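We use cookies to remember your preferences and to see which pages people give up on. Accept all | Manage settings

Teaching a robot to put a phone case in a bin, using your own hands
By Sorin Shehu

Every robot tutorial begins with a task a four-year-old would find insulting. Ours is picking up a phone case and putting it in a plastic bin. I have done this myself, without training, many times. Showing a machine how it's done took me most of November and a quantity of coffee I'd prefer not to total up.

This page covers recording the demonstrations with a pair of hand-held grippers. You hold one in each hand, do the job, and the software saves what the grippers did and saw. Training comes later and has its own page, with more graphs and less dignity. I'm assuming you have your grippers assembled and talking to the recorder. We use Gekedier for recording and Rellent for sorting the files afterward, but nothing below depends on either.

Step 1. Clear the table, and then clear it again

You want a plain surface with the bin on it and as little else as you can stand. Anything you leave out will be learned. My first batch had a coffee mug near the corner of the table, and the resulting policy was very calm as long as the mug was there. When I took the mug away it went to look for it.

Put the bin toward the far side, where you can reach it without leaning. Then hold a gripper over the table with the fingers open and look at its camera feed. You should see both fingers, plenty of bare table between them, and at least a piece of the bin. If all you can see is finger, the camera is mounted too low.

Check the finger pads while you're there. A crease in a pad is fine as long as it's the same crease tomorrow. Swap pads between batches, never in the middle of one. 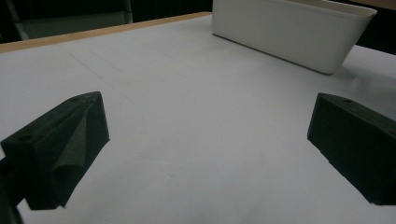
Step 2. Decide what the hands are doing

Write it down in one sentence before you record anything. Mine says: "Left hand picks up the case, right hand steadies the bin, left hand lets go over the bin." It took three drafts, and I'm a grown man.

The reason for the sentence is that you will get bored. Around the fortieth run you'll start passing the case from hand to hand for the fun of it, and the robot will take this as scripture. Tape the sentence to something at eye level.

If two people are recording, both use the same sentence. Petkov, the project we inherited our first set of files from, had two people with two different ideas about which hand was in charge. The robot split the difference and used neither.

Step 3. Sort out the cables

Do this before your first run. Let each cable hang away from the work, then move both grippers through the whole task with nothing on the table but the bin. If a cable tugs at your wrist anywhere along the way, move it now. You'll compensate for the tug without noticing, and later the robot will compensate for a cable it doesn't have.

Leave more slack than looks tidy. I've never regretted slack.

Step 4. Do a slow run

Start with both grippers open and the case flat on the table. Then:

Bring the left gripper down to the case and close it on the edge. Don't pinch in the middle, where the case can bow and spring out.
Wait one beat with the jaws closed. It feels silly. Do it anyway.
Bring the right gripper to the near end of the bin, jaws open.
Close lightly on the rim. The bin should stay where it was.
Lift the case, carry it over, open the left gripper.
Back both hands away and stop recording.

Keep your head fairly still if you're also wearing the head camera. I nod when I concentrate, apparently, and have 15 runs that look like they were filmed on a ferry.

If you're using a case with a card tucked inside, as I was, decide now whether the card stays in. A bright card is easy to spot from above, and your robot may conclude that the card is the object and the case is some sort of packaging. I mix runs with the card and runs without.
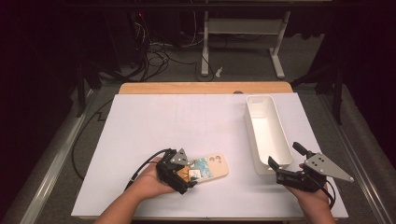 Step 5. Do it again, slightly differently

One perfect run is worth very little. Move the case between runs: nearer, farther, turned a bit, turned a lot. Nudge the bin too. Change one thing at a time for the first 90 runs, and after that go wild, within reason.

Keep your fumbles if you recovered from them. A run where you missed the edge and tried again is useful, as the robot will miss the edge too, and it ought to know that life goes on. Delete the ones where you dropped the case on the floor and swore.

Step 6. Take breaks

Stop every 15 minutes. Tired wrists make sloppy grasps, and sloppy grasps are copied faithfully. My final set came to 1,053 runs, of which the last 6 on any given afternoon were generally garbage.

Step 7. Watch your files before you train

Play back a handful from the start, middle and end of each batch. You're looking for missing frames, a gripper that reports itself closed when it's plainly open, and sleeves. I lost a full batch to a cardigan.

Once the files look clean, name the folder something you'll understand next month. Mine is called "brakent_final_final2", after the Brakent rig it was meant for, and I'm still not certain there isn't a better one.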